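Urkance Korkon Bench Scale
User Manual, Section 6: Placement, Leveling and First Calibration
Revised 29 September 2022

6.1 Before You Begin

This section applies to all Korkon bench scales supplied with the standard weighing pan. Owners of the hanging model should refer to the separate sheet packed with that model. Read the whole section through once before starting work. The scale must not be used for trade, dispensing or billing until the first calibration has been completed and recorded.

The following items are needed:

Korkon scale unit and weighing pan
Power adapter supplied with the unit
Guvell calibration weight, part 639
Lint-free cloth
Calibration record, form 2588
Dwivedi data cable (only if the scale is to be connected to a computer)

The calibration weight is packed in its own case beneath the upper foam insert. It is easily overlooked and has on occasion been thrown out with the packing. Check that the case is present before disposing of the carton. If it is missing, contact the supplier and do not substitute a weight from another instrument.

CAUTION: The transport lock must remain in place until the scale has reached its final position. Moving the unit with the lock released may damage the load cell. Damage of this kind is not covered by the warranty.

6.2 Choosing a Location

The accuracy of the scale depends to a great extent on where it stands. Select a location that meets these conditions:

The surface is flat, firm and does not flex when leaned upon.
The surface does not touch equipment that vibrates, such as a refrigerator, mixer or compressor.
There is no direct sunlight on the unit at any time of the working day.
Heating and cooling vents do not blow across the pan.
A power outlet can be reached without an extension cord.
The display can be read by the operator in the normal working position.

Doors deserve particular attention. A scale placed beside a door in regular use will show small changes in the reading each time the door opens, and the operator may take these for a fault in the instrument. The same is true of ceiling fans.

Where the surface is shared with other work, reserve enough of it for the scale, the goods waiting to be weighed and the goods already weighed. These should be kept on opposite sides of the pan. Nothing may lean against the housing. Smooth, matte finishes are suitable, provided that the rubber feet grip and the scale cannot slide.

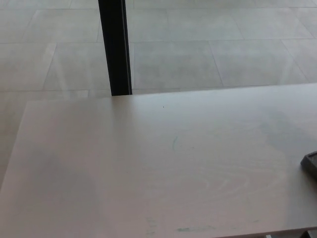 One owner has written to us that the readings from her unit drifted every afternoon, although the table was sturdy and the scale had been leveled with care. She had checked the adapter, repeated the calibration and changed the outlet, all without result, and asked whether the load cell should be replaced. She later added that moving the scale to the other end of the same room had ended the problem, and suggested that the manual should tell owners to look at the sun before they look at the electronics.

We have adopted the suggestion. If readings drift at the same time each day, review the list of conditions in this part before requesting service. Observe the location at the hour when the drift occurs, and note which machines are running in the building.

6.3 Releasing the Transport Lock

1. Place the scale in its final position with the display facing the operator.
2. Remove the weighing pan if it has been fitted.
3. Locate the red lock screw at the center of the pan support.
4. Turn the screw counterclockwise until it moves freely, then lift it out.
5. Store the screw in the case with the calibration weight.
6. Lower the pan onto the support. The pan should settle evenly and should not rock.

NOTE: Keep the screw. It must be refitted whenever the scale is moved to another room or sent for service. Units returned without the lock screw will be inspected for load cell damage, and a charge may apply.

6.4 Leveling

1. Find the bubble level at the rear left of the housing.
2. Turn all four feet fully inward.
3. Adjust the two rear feet, one at a time, until the bubble rests between the side marks.
4. Adjust the two front feet until the bubble lies wholly within the ring.
5. Press lightly on each corner of the housing. If any corner moves, extend the foot beneath it until contact is made, then check the bubble again.
6. Tighten the locking ring on each foot by hand. Do not use pliers.

Leveling should be checked at the start of each working day and after any cleaning of the surface on which the scale stands. Do not correct an uneven surface with folded paper, card or tape. These materials compress under load, and the scale will be out of level again within a short time.

6.5 Connecting the Power

1. Confirm that the voltage marked on the adapter matches the local supply.
2. Insert the small plug of the adapter into the socket at the rear of the scale.
3. Plug the adapter into the outlet.
4. Guide the cable along the rear of the work surface so that it does not pass under the housing or touch the pan.
5. Press the ON key. All segments of the display will light briefly, and the display will then show zero.
6. Leave the scale switched on, with nothing on the pan, for at least one hour before calibrating.

The warm-up period may not be shortened. If the unit has been delivered in cold weather, allow it to stand overnight in the room before it is switched on. Moisture may form inside the housing of a cold unit, and power must not be applied until it has cleared.

CAUTION: Use only the adapter supplied. Adapters from other instruments may fit the socket and still deliver the wrong voltage.

6.6 First Calibration

Handle the calibration weight with the cloth at all times. Oils from the skin add to its mass and, in the longer term, mark the surface. A weight that has been dropped should be regarded as unreliable and sent for checking, whether or not damage can be seen.

1. Confirm that the display shows zero. If it does not, press the ZERO key once.
2. Press and hold the CAL key until the display shows CAL.
3. Release the key. The display will show a flashing row of dashes.
4. Place the Guvell weight at the center of the pan.
5. Wait until the dashes stop flashing and the word DONE appears. Do not touch the work surface during this time.
6. Remove the weight and return it to its case.
7. Confirm that the display has gone back to zero.
8. Enter the date, the operator's initials and the result on form 2588.

If the display shows ERR in place of DONE, remove the weight, press ZERO and begin again at step 1. Should the message appear a second time, repeat the leveling procedure in 6.4. A third failure indicates that the scale requires service. Do not continue to use it.

NOTE: Calibration must be repeated each time the scale is moved, even if it is moved only along the same work surface. It must also be repeated every April, and the new entry signed by the person responsible for the instrument. Completed forms are to be kept for as long as the scale remains in use.

6.7 Connecting to a Computer

Connection to a computer is optional and has no effect on weighing.

1. Switch off the scale.
2. Insert the round end of the Dwivedi data cable into the port marked DATA, with the arrow facing upward.
3. Insert the other end into a free port on the computer.
4. Switch on the scale and allow the display to return to zero.
5. Press the PRINT key. The current reading should appear in the open document or spreadsheet at the position of the cursor.

If no reading appears, confirm that the document window is active and press PRINT again. Settings for sending the date, the unit of weight and a line break with each reading are listed on page 129. The cable must not be pulled tight, as tension on the port can be enough to disturb the level of the scale.

6.8 Routine Care

Wipe the pan and housing at the end of each working day with a soft cloth slightly dampened with water. Mild dish soap may be used on the pan once it has been removed from the scale. Do not use solvents, abrasive powders or spray cleaners. Liquid must not be allowed to run beneath the pan support.

Remove the load from the pan when weighing is finished. Objects left on the pan overnight place a constant strain on the load cell and may cause the zero point to shift. For the same reason, the scale must not be used as a shelf, and no other equipment may be stored on top of it.

If the scale will be out of use for an extended period, disconnect the adapter, refit the transport lock screw and cover the unit. Before returning it to use, carry out the procedures in 6.3 through 6.6 in full.

Continue to Section 7, Daily Operation.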